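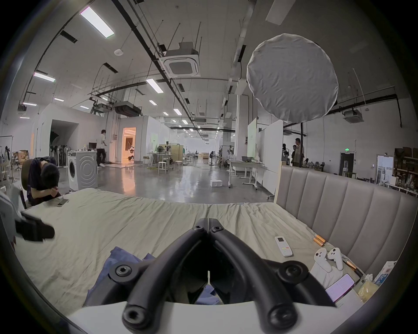 The House Rules: How a Robot Hand Learns Good Manners

Making a bed is the sort of job most of us finish before we're fully awake. Ask the people who try to teach it to machines, though, and you'll be sitting with them for the rest of the afternoon, probably with a shirt in your lap.

I spent much of this past April with the team behind Cato, a household handling project that Worberg runs with a smaller outfit called Kimora, and I went in expecting to write about hardware. I came home with a notebook full of rules. There are rules for sheets and rules for shirts, rules for when to stop, and a long and rather touching section on what to do about other people's phones. The whole handbook started as 2 pages taped to a door, and it has grown into something you could prop a window open with.

The tool at the heart of it all is a gripper that a person holds and steers, so that the machine can later learn from the way a human hand went about the job. That makes the person's habits very important indeed. If you snatch at a sleeve because you're thinking about lunch, well, you've just taught somebody's future laundry helper to snatch. The first chapter of the handbook is therefore written for people, and it reads a bit like the advice my grandmother gave about handling pie crust: come in from above, slow down before you touch, and don't drag what you can lift.

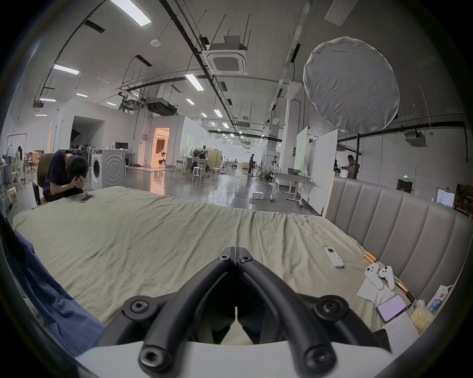 Leave the bed the way people leave it

My favorite rule in the book is the one about tidying, or the lack of it. The early drafts called for a bare mattress before every session, which made for lovely clean recordings and very little else of use. Real beds collect things. A remote control ends up near the headboard, a phone glows away on the duvet, a pen rolls off to wherever pens go. The current edition asks the operator to leave ordinary clutter alone and work with it in view, as long as nothing in reach is sharp, hot or likely to spill.

There's a second half to that rule, and the team is strict about it. Anything that isn't the task doesn't get touched. A phone belongs to someone, even when it's lying right beside the jaws, and the operator works clear of it or waits until the owner has moved it. The same courtesy goes for people. Someone sitting at the side of the bed has the right of way — always — and the gripper stays low and slow on that side until they get up in their own good time.

Screens get a paragraph of their own. Before a recording is kept, a reviewer goes through it for messages, faces and addresses, and anything personal is blurred or the whole take is thrown out. Out of 2,000 takes in the spring set, 1,229 made it through review, and I was told this with some pride! A reviewer who never rejects anything, the handbook says, should be given a day off and a cup of coffee.

One pinch at a time

Cloth is where the rule writers really get going. It bunches, it twists, it hides its own edges, and two people looking at the same heap will disagree about what is a sleeve. So the handbook keeps it plain. Take hold of the fabric only, never the sheet beneath it. Close until the cloth is held, then stop closing. If you can't tell which layer you've got, let go and start over, and log it as a fresh try (no fudging, please).

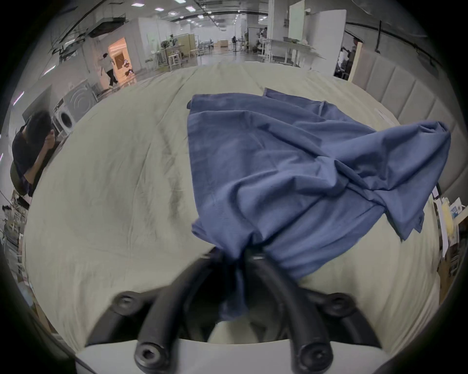
A gathered fold of blue cloth held between the gripper's two fingers.

Lý, the partner studio that tests each new edition, has asked for that last rule to be moved to the front page, and I think they may get their way. Their operators work through 1,000 pickups before they're allowed to suggest a change, so when they do suggest one, people listen.

The next edition is due to be shared with other labs once the chapter on bedding is settled. At my last visit they were still arguing, very politely, over whether a pillowcase counts as clothing.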